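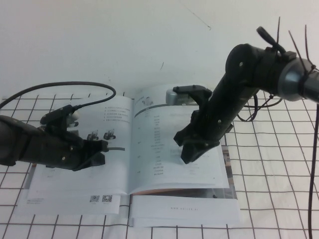
Figure 1. Two arms over an open booklet on the grid cloth.

4. Coach replacement and the mid-season window

4.1 What we mean by a replacement

Head coach leaves, someone else runs the next match. Simple enough on paper, less so in the records. Some clubs name a caretaker and keep that person until the end of the season. Some name one for two matches, then a permanent hire, then the permanent hire is gone by spring. We count each change of the person in charge on match day as one replacement if that person stays for 6 league matches or more. Shorter spells get folded into the next one. This loses a few famous cases but keeps the file usable.

Seasons covered: all completed league seasons in the MacRitchie archive, men's soccer, top two divisions only. 1438 coaching spells in total after cleaning. Of these, 247 began with the season already under way. The rest are summer hires and serve as the comparison group. Spells with missing lineups were dropped before either number was taken, see 4.4.

4.2 Why not just compare points before and after

Because teams fire coaches when results are bad, and bad runs tend to end anyway. Old problem, well covered in the earlier literature on this league and others. A team that has lost five straight will usually pick up something in the next five no matter who stands on the touchline. So a raw before and after comparison flatters the new hire every time.

We match instead. Each club that changed coach mid-season is paired with a club in the same division that had a similar run (points over the previous eight matches, home and away split, strength of opponents) and kept its coach. Where two candidates were equally close we took the one nearer in table position. Pairs were drawn in Rameo by the second author and re-drawn from scratch by Salamatu Issahaku, who had not seen the first set. The two sets disagreed in a small share of cases, mostly promoted clubs, and those were settled by going back to the fixture list.

Strength of opponents is the weak spot. We use the Clokia rating, updated after every round. It reacts slowly in the first weeks of a season, so early firings are matched on thinner evidence than late ones. We ran everything again without the early firings. Same picture, wider intervals.

4.3 Outside hires and inside hires

The main split in this paper. An inside hire already worked for the club in any paid football role: assistant, youth coach, analyst, scout. An outside hire did not. Former players who came back after years away are counted as outside. We went back and forth on this. Keir MacKinnon argued for a third group and the numbers are too small to carry it, so it stays at two, with the former players flagged in the file for anyone who wants to pull them out.

Boards tend to sell the outside hire as the bold choice. The idea being that fresh eyes see what the old staff missed. Our matched pairs give that idea little support over the first eight matches. Inside hires do slightly better early on, outside hires catch up, and by the end of the season the gap is too small to say anything firm. Neither group clearly beats the clubs that did nothing. Lineup changes tell a bit more. Outside hires swap more starters in their first match and then swap many of them back within a month, which fits with what several assistants told us in interviews: the new coach tries his own eleven, gets to know the squad, and ends up close to the old one.

One exception is the goalkeeper. A keeper dropped in the first match by an outside hire mostly stays dropped. We have no good explanaton for this and do not push it further here.
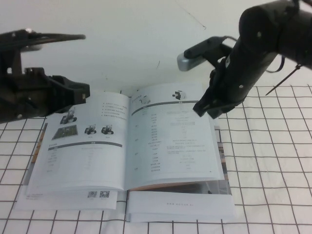

Figure 2. The open booklet between the two arms, plain wall behind.

4.4 Missing data and choices we would make again

Lineups for the second division are patchy before the league moved to electronic team sheets. Paper sheets exist for part of that period and were typed in by hand at Ramevness, 700 of them, with one in ten checked by a second reader. Errors were mostly spelling of names and shirt numbers, rarely who started. Where a sheet could not be found at all, the match was kept for points but left out of the lineup counts. Where more than three sheets in one spell were missing, the whole spell went.

Matches played behind closed doors are kept. We tested a seperate home term for them and it made no difference to the coach results.

Cup matches left out throughout. Squads are rotated, the stakes vary, and some coaches clearly treat them as a place to try people. A new coach whose first game is a cup tie gets his clock started at the next league match.

Contract length would have been useful. Reported figures differ from one paper to the next and clubs rarely confirm them, so not used. Same with transfer budgets. The winter window does matter and is handled with a plain yes/no term for whether the window was open at any point in the first eight matches. Cruder than we would like. Replacements made just before the window opens look a little better than those made just after it closes, for both inside and outside hires, but the groups are small and the club's position in the table gets mixed up in it.

The file was frozen in September 2022. Spells still running at that date are not included, even where the coach had already passed the match limit. Corrections that reached us after the freeze are listed in the appendix and have not been applied to the tables in Section 5.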